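Doing the citrus this week, so a short thread on how I keep it through the winter. The flat in Plunmont has no larder and the kitchen runs warm.

Started with a box from the Sendelon market. I used to tip the lot into a bowl and lose a third of it to mould by the end of the month.

Now I wrap each one. Dry fruit only — wipe it, leave it out on a cloth for an hour, then wrap.

Paper works too. The Dönmez shop used to give me the tissue squares off their crates, but they've changed supplier, so I'm on clear film, 200 to a pack. A pack does me four winters.

Don't pull the film tight. Gather it at the top and give it a half turn.

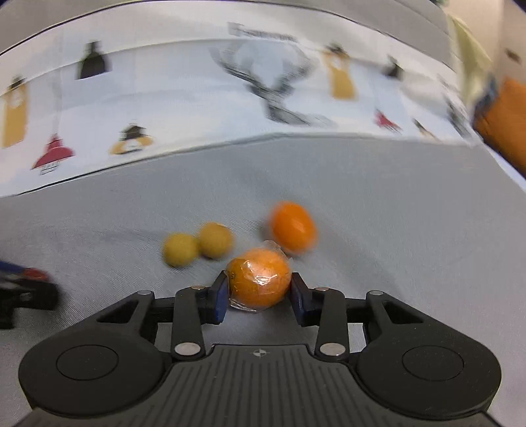

Wrapping also slows the drying out, and a dried-out orange is no good for marmalade. I do them on the grey tablecloth so I can see any bits that come off the skin. The wrapped one has a small dark spot on its left side, so it goes at the front of the drawer to be eaten first. The other orange fruit, just behind it, is still to do.

Anything soft goes straight in a pan with sugar. 600 g of fruit makes a couple of jars.

Check the drawer every few days and take out anything that smells off, wrapper and all.

Next job is the lemons from Sudow. Same method, smaller squares.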